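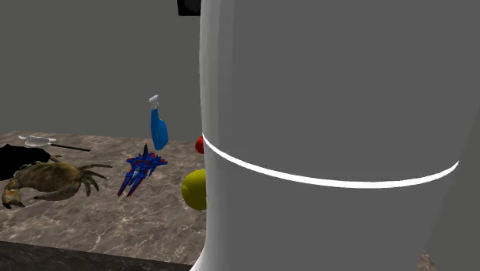
Subject: Re: Deposit copies and the change to the loan period
List: Lastulura Regional Libraries, member announcements
Date: March 2021

Dear members of the list,

Thank you to the branches that wrote in after the notice on interlibrary loans. Most of the replies raised the same points as the message from the Bragança reading room, so the office is answering that message on the list, with the permission of its senders.

> We have read the notice about the new loan period and have two questions
> before we change the slips at our desk. The notice says that items lent
> between branches may be kept for 26 days. Does that count from the day the
> parcel leaves the lending branch, or from the day the reader collects it?
> Our parcels from Stoko are often in transit for most of a week, and our
> readers would lose that time.
>
> Secondly, we hold a number of local history titles in a single copy. Are
> we required to lend these, or may we mark them for use in the building
> only? Several have weak bindings and one was returned to us last year
> without its map.
>
> Bragança reading room

On the first question, the period begins on the day the receiving branch records the parcel as arrived. Time in transit is not charged to the reader. Branches are asked to record parcels on the day they come in, including parcels that arrive shortly before closing. If a reader collects an item late, the due date does not move, and the desk should say so when the item is handed over.

One renewal may be given if no other reader is waiting. The renewal is entered by the branch that issued the item, and the lending branch does not need to be telephoned first. The old green slips may be used until they run out, provided the new period is written over the printed one.

On the second question, no branch is required to lend its only copy of a local history title. The item should be marked "in building" in the shared catalog, so that staff elsewhere do not place a request that will be refused. When a reader at another branch needs a short passage, the holding branch may send a copy of the pages within the usual copyright limits. The charge remains 80 cents per request and covers postage.

Items with loose maps, plates or tables should have these listed in pencil inside the back cover and checked on return. The Vumness branch has done this for its older atlases and has offered its wording to any branch that wants it. Please write to the Vumness desk directly, as the office does not keep a stock of the sheet.

Two branches also asked about the weight of parcels. The limit for a single crate on the van is 26 pounds, including the crate itself. Heavier loads should be divided between two crates and both labeled with the same request number. Crates left without a label will be taken to Stoko and opened there – this has caused delays for large print orders in particular.

Finally, the office still has 55 canvas book bags from the previous order. They are suitable for single loans and may be requested by replying to this message off the list. Please state the number required and the branch to which they should go.

Further questions on the loan period may be sent to the list, where the answers will be of use to other desks. Questions about an individual reader's account should go to the office only.

Interlibrary Loan Office
Lastulura Regional Libraries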